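# Le panier tressé Ananby, après deux mois de cuisine
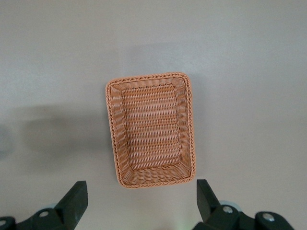 *Le panier à vide, avec sa bordure en torsade.*

Je cherchais une corbeille à pain depuis une éternité. L'ancienne avait fini sous le lavabo avec les pinces à linge, et depuis on posait la baguette directement sur la table, avec les miettes que vous imaginez. J'ai fini par craquer pour le modèle rectangulaire d'Ananby, payé 17 euros chez Szekeres, la petite boutique où je vais normalement pour les bocaux (et d'où je ressors rarement avec seulement des bocaux, bon).

Côté look, je suis conquise ! La couleur est un caramel clair qui tire un peu sur la pêche, bien plus doux que les paniers orangés qu'on trouve partout. Le bord est une grosse tresse avec des touches de brun plus foncé aux croisements, et il y a une deuxième tresse, toute fine, qui fait le tour du fond. C'est le détail qui m'a décidée en magasin. Les parois s'évasent vers le haut, les coins sont arrondis, et sur une surface claire ça ressort vraiment bien.

Le tressage est serré, mais le fond laisse quand même de tout petits jours entre les brins. Résultat : les miettes fines passent à travers. Avec du pain de mie on ne remarque rien, avec une croûte bien cuite il faut un coup d'éponge sur la table après chaque repas. J'ai réglé ça avec une serviette en coton pliée en deux dans le fond. Par contre, pour les œufs ou les abricots, je l'enlève, l'air circule mieux.

Niveau contenance, j'y mets 5 petits pains sans les empiler, ou une demi-baguette coupée en tranches. Pour une grande tablée c'est juste. En août on a eu la famille à déjeuner et j'ai passé mon temps à faire des allers-retours pour le remplir ! Mon amie Comfort Alhassan a pris le Grumex à 19 euros, plus profond, avec des anses. Il est pratique à transporter, mais je le trouve lourd d'allure au milieu des assiettes, et ses bords montent tellement qu'on va chercher le pain au fond comme dans un sac.

Pour l'entretien, je le retourne au-dessus de l'évier, je tapote, et je passe une brosse à légumes sèche dans les rainures. La farine s'incruste un peu le long de la petite tresse du fond, c'est l'endroit pénible. Je ne l'ai jamais trempé et je n'ai pas l'intention d'essayer.

Un reproche quand même : le mien n'est pas parfaitement d'équerre. Un des longs côtés penche très légèrement quand on le regarde de près. Moi ça m'est égal, mais si vous voulez le glisser au millimètre dans un casier, mesurez avant. Et puis l'étiquette était collée sous le fond avec une colle infernale, j'ai dû m'y reprendre à trois fois avec de l'huile.

Je lui mets 4 sur 5. J'en reprendrai sûrement un deuxième pour l'entrée, pour les clés et le courrier, si Szekeres en a encore dans cette teinte.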